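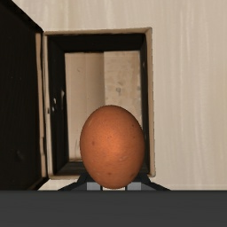
Gilchrist clinic adds evening voice therapy hours for teachers

The speech and hearing clinic in Gilchrist will offer voice therapy on two evenings a week starting in September, with most of the new appointments set aside for teachers, coaches and child care workers.

The clinic, at 1707 Dridham Road, now sees adult voice patients only between 8:30 a.m. and 3 p.m. School staff in Gilchrist and Murness have said for several years that those hours are hard to use. A course of voice therapy usually means a visit every week or two, and a teacher who takes a morning visit needs a substitute for at least half a day.

Evening sessions will run from 4:30 to 7:30 p.m. Each one lasts 40 minutes. The clinic has room for 12 evening patients at a time and will keep a waiting list once those places are filled.

New patients must have their vocal cords looked at by an ear, nose and throat doctor before therapy begins. The clinic does not do that exam on site. Patients who do not have a doctor can ask the front desk for a list of offices in the area, including two in Wornulberg that take new patients without a long wait.

At the first visit, a speech-language pathologist records the patient reading a short passage, holding a vowel and speaking at classroom volume. The patient also fills out a form on how the voice problem affects work and home life. Later visits cover breathing, ways to project the voice with less strain, and changes to the workday, such as where a teacher stands when giving directions and how often the voice gets a break.

Hoarseness is common among people who talk for a living, and many of them put off getting help. The clinic says in its notice that anyone who has been hoarse for more than four weeks should see a doctor, whether or not they plan to sign up for therapy. Anyone who also has trouble breathing or swallowing, or who is coughing up blood, should go sooner.

The Dridham school district has agreed to lend the clinic portable classroom amplifiers for patients to try. A patient can keep one for up to three weeks. The units clip to a belt and connect to a headset microphone - the same type already used in the district's gyms.

Most insurance plans cover voice therapy when a doctor orders it, but the number of visits allowed varies. Patients should call their plan before the first appointment and ask about visit limits and copays. For those without coverage, the clinic charges $100 for an evening session and has a sliding scale based on household income.

The children's program is not affected. Articulation, language and stuttering appointments stay at their current times, and the Saturday parent group will still meet in the large room on the first floor.

Work on the parking lot behind the building is expected to last into October. Evening patients should use the front entrance and park on the street, where the two-hour limit ends at 5 p.m. The side door by the ramp will stay unlocked until the last session is over.

Sign-up for the evening hours opens in August at the front desk or by phone. A doctor's referral can be sent in after the appointment is made, but it has to arrive before the first visit.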